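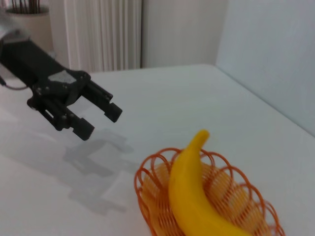 Half the replies on the Mumville workshop board asked for the same thing: can you please write the gripper part down in order, with the waiting times, so we don't have to dig through the thread? So I sat down and did it. This is section 4 of my Nunden arm guide, and it picks up with the gripper bolted on, the cable plugged in and the arm sitting in its park position. If you haven't got that far, go back to section 3 and do the wrist plate first.

Section 4. Teaching the first pick

Before you start

You need a table the arm can reach all over, something light to pick up, and something to keep it in. I use a toy banana and an orange wire fruit basket on a white tabletop, and I've stopped pretending I'll ever buy proper test blocks. Whatever you choose, make it light and a bit forgiving. A real banana is fine exactly once.

You also need the Skinalside control program open on your laptop and the stop button where your left hand can find it without looking (right hand if you're a lefty, obviously).

CAUTION: Keep your fingers out from between the gripper fingers whenever the power is on. They close faster than you'd think at the default speed, and the default speed is set way too high. Step 2 fixes that.

4.1 Opening and zeroing the gripper

1. Switch on the power supply and wait 60 seconds. The Lenihan driver board does its own checks and it will ignore you until they're finished. Clicking harder doesn't help. I've tried.

2. In the Gripper tab, drop the speed from 900 to 184. You can creep back up later, once you trust your positions.

3. Press Open. Both fingers should move apart together and stop. If one stops early, switch off and look at the linkage at the base of the fingers, where a bolt is probably done up too tight. Back it off a quarter turn and try again.

4. With the fingers fully open, press Set Zero. You'll get a beep. If you don't get a beep you're still in Simulate mode (top right, tiny checkbox, I've lost whole evenings to that checkbox).

Note: check that the cable has some slack under the gripper before you go on. It needs a loop big enough for the wrist to turn both ways, and it mustn't rub on the arm. Mine was too tight the first time and pulled itself out of the socket halfway through a turn.

4.2 Saving the hover point

5. Put your basket down and mark its spot on the table with four little bits of masking tape. You'll knock it sooner or later, and then you can put it back without redoing everything.

6. Lay your object in the basket. If one end sticks up over the rim, so much the better, that gives you something to grab without sending the fingers down into the wire.

7. Jog the arm until the open fingers are above the table and off to one side of the basket. Don't go straight over the top yet! Coming in from the side gives you time to hit stop if the arm picks a strange route.

8. Save this as HOVER.

Tip: if you've got decent light, watch the gripper's shadow on the table while you jog. It closes in on the gripper as you come down, and I find it a lot easier to judge than squinting at the gap. A plain pale tabletop is great for this.

4.3 Saving the pick point

9. From HOVER, move over the basket in small steps. I set the step size to 24 for the sideways part and cut it in half for the last bit down.

10. Stop when the part you want to grab is between the two fingers. Turn the wrist if you need to, so the fingers close across the object and don't push on its ends.

11. Save this as PICK, then press Close. Leave the force slider at the lowest mark for now.

12. Raise the arm one small step. If the object slides, lower it again, open, nudge the force up one mark and repeat from Close.

CAUTION: Wire baskets love to catch a fingertip. If the basket lifts along with the object, press stop, support the basket from underneath and open the gripper. Don't try to jog your way out of it, you'll bend the rim.

4.4 Running it

13. Run HOVER, PICK, Close, HOVER with your hand on the stop button.

14. Let it go through a few times before you touch the speed. When you do raise it, go a little at a time and watch the cable loop as much as the fingers.

15. Save the file under a new name. The program doesn't ask before overwriting, and the backup it claims to keep is from the last time you closed it.

Setting up the drop point on the far side of the table is in section 5.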